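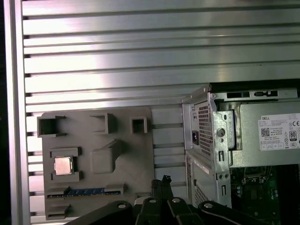
我学的第一个电脑方面的中文词是“插槽”。那时候我刚到里克拉德不久，白天在面包厂包装面包，晚上去贡德尔培训中心上装机课。学费是2000块，我分四次交。教室里有一排铝架，一条一条的横轨，中间是黑色的缝，灯光照上去，上面的几条白得发亮，有时候还带一点紫色。灰色的练习板就固定在铝架上。它像一块主板的模型，上边有三个空的方框，大小不一样，最大的在左边；下边有一条长长的槽，里面放着一条蓝色的东西，我们叫它内存条。老师说“插槽”的时候，手指着这条长槽，我就在本子上写：插，槽。我写了一整行，因为“插”字的右边我总是写错。

坐在我旁边的人叫特雷弗·韦莱特，名单上写的是Trevor Ouellet。他的年纪比老师大得多，头发全白了，可是剪得很短，很整齐。他每天穿一件蓝灰色的工作服，胸口有一块颜色比较深的长方形，那里以前缝过一个牌子，后来拆掉了。我第一次看见的时候以为是口袋。

他的中文也不是从小说的。我们两个人都用这种借来的语言说话，所以说得很慢，谁也不着急。他说，他的中文是在特里泰克斯纺织厂学的，那时候厂里修机器的师傅都说中文，骂人也用中文，所以他最先会的是骂人的话，然后才会说“请”。我说我最先会的是“袋子”和“日期”，因为我包装面包。他点点头，说这两个词也很有用。

老师姓骆，是一个瘦瘦的年轻女人，说话很快。她说完一句话，常常看看我们两个人，再慢慢地说一遍。第二遍的时候她用的词往往和第一遍不一样，所以我要查两次词典。后来我明白了，她是好意，她想用更简单的词。可是对我来说，简单的词不一定是我认识的词。

那天晚上我们练习安放处理器。练习板的左边有一个座子，四边有框，角上有缺口。芯片很小，上面是一块发亮的金属，在灯下有一点粉红色。骆老师说，先看方向，再放下去，不要用力。大家一个一个地去放，放完了就站到旁边，让她检查。

轮到特雷弗的时候，他放得很慢。他先把手在裤子上擦了擦，然后用三个手指拿着芯片的边，放进框里，退后一步。

“歪了。”他说。

骆老师看了一下，说：“没关系，这是练习板，差不多就行。”

“歪了一点。”特雷弗说。

他没有再去碰它。他站在那里看着，好像在等芯片自己坐好。后面的人还在等，骆老师就说，下一个，下一个是我。我走过去的时候，看见芯片确实是歪的，一个角比别的角高。我把它拿出来，重新放进去，我放的也歪。我回头看特雷弗，他对我笑了一下，第一次。

下课以后，我们在同一个车站等31路车。外面很冷，是二月，河那边吹过来的风里有一种铁的味道。车站的灯坏了一半，一会儿亮，一会儿不亮。特雷弗问我为什么学装机。我说面包厂的工作太早，凌晨就要起床，我想换一个可以坐着做的工作。他说这是好理由。

我问他呢。他想了很久，车来了他还没有回答。我们上了车，坐下，他把手套放在膝盖上，一只压着另一只，然后说：“我家里有一台电脑，不能开了。”

“可以拿去修。”我说。“火车站后面有一家店。”

“亚兹达尼。”他说。“我去过。亚兹达尼说可以给我换一台新的。”

“那不好吗？”

“他说旧的可以留给他，他帮我扔掉。”

他说“扔掉”这个词的时候，声音很轻。我到站了，只好下车。车门关上以后我还看见他坐在那里，脸朝着前面。

我想在这里说明一下，我那时候没有很多朋友。面包厂里机器的声音很大，大家戴着耳塞工作，休息的时候也懒得摘下来。我租的房间在一家卖窗帘的店的楼上，房东太太人很好，可是她和我说话的时候会提高声音，像和一个耳朵不好的人说话。所以一个人能和我慢慢地说话，我很看重。第二次上课，我早到了一会儿，把旁边的椅子留给他。他看见了，说谢谢，从包里拿出一个橘子，分了一半给我。

我们吃橘子的时候，他把那台电脑的事情告诉了我。

电脑是他父亲的，1992年买的。那一年特里泰克斯纺织厂换办公室的设备，旧的、多余的东西便宜卖给工人，可是这一台不是旧的，是多订了一台。他父亲用一辆手推车把它推回家，上面盖了两条毯子，怕路上下雨。母亲说家里要一台电脑做什么，父亲说，记冰。

“记什么？”我以为我听错了。

“冰。”特雷弗说。“河里的冰。”

他父亲在厂里管水。厂要从河里取水，冬天河面结冰，取水口容易堵住，所以要有人每天去量冰有多厚。他父亲用一根长铁杆在冰上打一个洞，把一根有刻度的木尺放下去，木尺的下面有一个钩，钩住冰的底，就可以读出厚度。这是工作。可是他父亲后来下班以后也去量，在厂的上游量，在桥的下面量，星期天也去。他先写在本子上，有了电脑以后，他用一个冬天的时间把本子里的数字都输进去了，然后每天输新的。一个日期，一个地点，一个厚度，有时候还有一句话。

“什么话？”我问。

“我不知道。”特雷弗说。“我没有看过。他打字的时候，我们不可以站在后面。”

骆老师进来了，我们把橘子皮包在纸里。那天讲的是电源，我听懂的很少。我一直在想一个人在冰上打洞，然后回家，坐下，打一句话，不让别人看。

父亲退休以后还在量。厂关门以后也在量，那时候已经没有人需要知道冰有多厚了。再后来他走路不方便，特雷弗就替他去量，回来把数字告诉他，他自己打进去。特雷弗说，父亲会问很多问题：冰是什么颜色的？打下去的时候是什么声音？水从洞里上来得快不快？他不会回答，就随便说。父亲听得出来他是随便说的，就不高兴，但是还是把数字打进去。

“那些本子呢？”我问。

“地下室进过水。”他说。

他父亲去年秋天去世了。到了冬天，河结冰的时候，特雷弗去量了一次，回来打开电脑，想把数字打进去。电脑响了，屏幕上出来几行英文字，然后就停在那里。他关了，再开，还是一样。他把那几行字抄在一张纸上，拿去给亚兹达尼看，亚兹达尼看了一眼就说，太老了。

那张纸他一直放在钱包里。他拿出来给我看，折的地方已经快破了。字写得非常端正，每一个字母都是大写。我看不懂。我说，我们可以问骆老师。

特雷弗摇头。“等我学会了再问。”他说。“现在问，她回答了，我也听不懂。”

我觉得他说得有道理。我自己也常常这样，有一个问题，但是不敢问，怕回答太长。

后来的几个星期我们学得很认真。特雷弗总是最后一个离开练习板。他有一个习惯，下课以后，别人去拿大衣，他走到铝架前面，把大家放歪的芯片拿出来，重新放正，再把那条蓝色的内存条从长槽里抽出来，看一看，放回去。他的手有一点抖，放大的东西看不出来，放小的东西就看得出来。所以他用左手托住右手的手腕。放好以后，他把头低下来，眼睛和板子差不多一样高，看它平不平。

有一次我陪着他，等了很久。我说：“练习板不通电的，歪一点也不会坏。”

“我知道。”他说。

“那为什么？”

他没有看我，他说：“我手会记住歪的。”

这句话他说得不太对，应该说“我的手会记住歪的样子”，或者“我怕手习惯了”。但是我没有改。我回家以后把这句话照他的说法写在了本子上。

三月之前，骆老师让我们第一次拆真的机器。那是一些办公室不要的电脑，盖子上还贴着以前的人写的小纸条。我的那一台贴着“不要关”，我看了心里有点不安，好像做了坏事。真的主板和练习板不一样，东西很多，很挤，有灰，有细细的线，我一下子找不到处理器在哪里。我站在那里，手里拿着螺丝刀，脑子里一个中文词也没有了，别的语言的词也没有。

特雷弗走过来，站在我旁边，没有说话。过了一会儿他用手指在空中画了一个方块，在左上边；然后画了一条长线，在下边。我看着他的手指，就想起来了灰色的板子，哪里是座子，哪里是长槽。真的板子上位置不完全一样，可是我不害怕了。我先找到了内存条，绿色的，不是蓝色的。然后我找到了别的。

骆老师走过来看了看，说很好。她说得很快，这一次没有说第二遍，我也听懂了。

下课的时候，特雷弗走到她桌子前面，从钱包里拿出那张纸，放在桌上，用手把它抹平。

骆老师看了很长时间。她问：“这是什么年代的机器？”

“1992年的。”特雷弗说。

“比我小不了几岁。”骆老师说。然后她坐下来，拉过一把椅子让他也坐下。我站着，手里拿着两个人的大衣。

她说，机器没有坏，或者说，现在还看不出来坏了。她说老的电脑里面有一颗小电池，关机的时候，电池帮机器记住一些事情：现在几点，今天几号，里面装了一块什么样的硬盘。电池没有电了，机器就把这些都忘了。它醒过来，不知道自己有一块硬盘，所以它停在那里问。

“它问什么？”特雷弗说。

“它问，我的硬盘是什么样的。”骆老师说，“你要告诉它。硬盘的上面应该有一张标签，写着几个数字。你把数字输进去，它就可能想起来。”

“可能。”特雷弗说。

“可能。”骆老师说。“还有电池，老的电池会漏，漏出来的东西会把板子上的线吃掉。你要打开看。如果旁边有绿色的、白色的东西，先不要通电，拿来给我。”

特雷弗要她把“漏”字写下来。她写了，写得很大。他看着这个字说：“里面有雨。”

骆老师笑了，说对，里面有雨。

在31路车上，他问我愿不愿意去帮他。他说他的手不行，眼睛也不太行，两个不太行的东西要一起做事，不容易。我说我愿意，可是我也没有修过真的。他说那没有关系，他烧的饭也不好吃，我们互相原谅。

他住在河边，是厂里以前给工人盖的房子，一排一样的门，只有他家的门是深红色的。我去的那天下午，天很亮，河上都是冰，冰上有一层薄薄的雪，有狗跑过的脚印。门口靠墙放着一根长铁杆。我用手拿了一下，比我想的重很多，上面被手握过的地方是光滑的。

电脑在楼上的一个小房间里，靠着窗。从窗口可以看见桥。桌子前面的椅子上有一个坐垫，已经压得很扁了，中间的花纹磨没了。特雷弗没有坐那把椅子，他从厨房拿来了两个凳子。

“你打开。”他说。

我拧螺丝，他在旁边拿着一个小碟子，接我递给他的螺丝。盖子很紧，多年没有人打开过，我们两个人一起拉，才拉下来。里面的灰是一整片的，像一块灰色的呢子布。他用一支画画的软毛笔慢慢地扫，用吸尘器在旁边吸，可是离得很远，骆老师说过不可以太近。灰下面的板子一点一点地露出来。

我先找电池。它像一颗小桶，蓝色的外皮，就在板子的边上。它的一头有一圈白色的粉，像盐，旁边有两条线的颜色变暗了。

我们看着这个白圈，都没有说话。

“要拿去给老师。”我说。

“对。”他说。

把主板拿出来，我们花了整个下午。每拔一根线，特雷弗就剪一小段胶布，写上字，贴在线上。他写的是中文，因为他说学的时候是用中文学的，用别的语言他反而不知道叫什么。有一根线我们两个人都不知道叫什么，他就写：“这一根”。天黑的时候，板子出来了，我们用一条干净的棉布枕套把它包起来。他又怕不够，外面再包了一层毛巾。我想到了他父亲推车上的毯子，可是我没有说。

晚饭是土豆和鱼，鱼煮得太久了。他说的是真话，他烧的饭不好吃。我吃了两盘。

骆老师把板子放在教室的灯下面，剪掉了漏的电池，用一根棉签蘸着醋，一点一点地擦白粉。她说醋听上去很可笑，可是有用。醋以后再用酒精。教室里都是这两种味道，第二天白天上课的人一定觉得奇怪。擦干净以后，她拿了一个放大镜看那两条发暗的线，看了很久，我觉得她连呼吸都停了。

“一条是好的。”她说。“一条断了。”

特雷弗的手放在膝盖上，一只手压着另一只手，像压手套那样。

“断了可以接。”骆老师说，“只要一根细铜丝。我来焊，你们看着。”她想了想又说：“不，你来拿着灯。”

特雷弗拿着灯。他用左手托住右手的手腕，灯光只在很小的范围里动。骆老师焊好了，抬起头，脸很红。她说她也很久没有焊过这么小的东西了。她在原来电池的地方接出来两根线，线的那头是一个小盒子，可以放新的电池，以后电池再漏，也漏不到板子上。

她不要钱。特雷弗第二次上课带来了一瓶他母亲以前做的那种酸黄瓜，是他自己做的。骆老师很有礼貌地收下了。我事先没有告诉她他做饭的水平。

我们把板子装回去，是在一个星期以后。这一次比较快，胶布上的字都还在，我们照着字一根一根地接，“这一根”也接上了。内存条在拆的时候已经拿下来了，现在由特雷弗来插。他站起来，把两只袖子卷上去，对准，先斜着放，再扶直，听见两边各响了一声。然后他把头低下来，眼睛和板子一样高，看了左边，又走到另外一边看右边。

“平的。”他说。

硬盘的标签上有数字，墨水淡了，我用手电筒从旁边照，才看清楚。我念，特雷弗写在纸上，然后他念，我再看着标签检查一次。开机的时候，他让我按开关，我说应该他按。我们客气了几次，最后是他按的。

机器响起来的声音我没有想到有那么大，像一台小的拖拉机。屏幕慢慢地亮了，先是一团灰，然后是字。它又停在那里问，和纸上抄的一样。可是这一次我们知道它问的是什么了。我进到设置里，把数字一个一个地填进去。日期它以为是很多年以前，特雷弗要我改成今天。我改了。保存，重新开始。

硬盘里发出咯咯的声音，停了，又咯咯地响。特雷弗站在我后面。忽然他往旁边走了一步，走到看不见屏幕的地方去了。

“你怎么了？”我问。

“没有什么。”他说。“习惯。”

屏幕上出来了一个字母，一个冒号，一个小小的横线一闪一闪。我输入看目录的命令，这是骆老师在纸上写给我的。名字一行一行地上来。它们大部分都是年份，一年是一个文件。我看见1992，看见后面的那些，一直到去年。

“在里面。”我说。“都在。”

他还是站在旁边。我问他想看哪一年，他说随便。我说不能随便，你父亲会听出来的。我说完以后很害怕，觉得自己说了一句不应该说的话。可是他笑了，他走过来，把一只手放在那把旧椅子的椅背上。

“2000年。”他说。“那年厂关门。”

我打开了那个文件。里面是整整齐齐的三列，日期，地点，厚度，有些行的后面还有一句话，不是每一行都有。是中文的拼音，没有声调。特雷弗看着，嘴唇动了动。

“他不会打汉字。”他说，“他也不会写汉字。他是听会的，跟我一样，在厂里。”

“可是为什么不用你们自己的话写？”

他想了很久。窗外桥上有车走过，杯子在桌上轻轻地响。“量冰的时候他和师傅一起。”他说，“后来师傅走了，他一个人，可能也还用中文想。”

没有声调的拼音很难读。我在学校里最讨厌的练习就是这个。我们两个人坐在凳子上，头靠得很近，一个音一个音地猜。有一句是“bing xiang”，我说是“冰箱”，特雷弗说是“冰响”，冰在响。他是对的，因为后面写的是“yi ye”，一夜。冰响一夜。有一句是“shui qing”，水清。有一句我们看了很久，“er zi lai le mei shuo hua”。

“儿子来了，没说话。”我念出来。

特雷弗把眼镜摘下来，用工作服的下边擦。

“那天我去告诉他厂要关门。”他说。“办公室先告诉了我们，没有告诉老的。我走到冰上去找他，走到了，我说不出来。我帮他拿尺。他量完，我们就回家了。第二天他从别人那里听到的。”

我不知道应该说什么。我看那一行的厚度，是一个普通的数字，和上面一行差不多。

我们没有再往下看那一年。特雷弗去烧水，我听见他在厨房里把水壶放下，又拿起来，又放下。我一个人坐着，翻了别的年份，没有仔细看，我觉得不应该由我仔细看。我只是让它们从屏幕上走过去。全部的记录有将近2000行，这是机器告诉我的，每个文件的最后有一个总数，是他父亲自己算的，他习惯在春天冰走了以后算一次。

去年的文件很短。最后的几行，地点都是“qiao”，桥。桥下面，是特雷弗替他去量的。第一行后面写着：“er zi liang”，儿子量。第二行也是，第三行也是。再后面有一行多了几个字，我自己先猜了一遍，觉得猜对了，又怕猜错，就没有叫他，等他端着茶进来。

他站着看的。茶很烫，他两只手换来换去，可是没有放下。

那一行写的是：“er zi liang. yan se shi luan shuo de. hou du dui.”

“儿子量。”他念。“颜色是乱说的。”他停住了，把茶放在窗台上。“厚度对。”

他笑得很厉害，笑得坐到了那把椅子上，坐在那个扁的坐垫上，笑完了用手背擦眼睛。我也笑了，虽然我想这也许不完全是好笑的事情。

茶喝完的时候，外面还有一点亮。他说，今天还没有量。我们穿上大衣，他拿铁杆，我拿木尺。木尺比我高，我怕碰到门，就横着走出去，一横着反而碰到了。他在前面说，竖着，竖着拿。

冰上的雪踩下去有声音。我从来没有在河上走过，我的国家没有这样的冬天。我踩着他的脚印走。到了桥下，他找了一个地方，用脚把雪擦开，然后用铁杆往下打。打了很多下，碎冰跳起来，跳到我的鞋上。他打一会儿就停下来休息，不让我替他。后来声音变了，前面的声音是硬的，短的，最后一下是空的，水上来了，很黑，很安静，上到离冰面不远的地方就不动了。

“是什么声音？”他问我。

“什么？”

“打下去的时候，什么声音。你要告诉我，我要写。”

我想了很久，找不到词。我说像敲一扇很厚的门，里面没有人。他说太长了，写短一点。我说，那就写“门”。

他把尺放下去，钩住了，弯下腰看。光已经不够，我打开手电筒，从旁边照，像照硬盘上的标签一样。他念了一个数字，我重复了一遍，他又看了一次，点点头。

“颜色呢？”我说。

他跪下来，用手套把洞边上的水抹掉，脸离冰很近，眼睛和冰面差不多一样高。他看了左边，又看右边。

“上面是白的，”他说，“下面有一点绿。你来看，是绿吗？”

我也跪下来看。水从膝盖的地方慢慢地渗进来，很冷。我看了一会儿，说我觉得是灰的。他说，灰绿。我说好，灰绿。

回去的路上我们谁也不说别的，只是一人一遍地念那个数字，怕忘了。到了楼上，机器还开着，响得像拖拉机。他在椅子上坐好，新开了一个文件，用两个手指打字，打得比我还慢。日期，桥，厚度。然后他停下来，手放在键盘上面，没有放下去。

我拿起两个空杯子，下楼去洗。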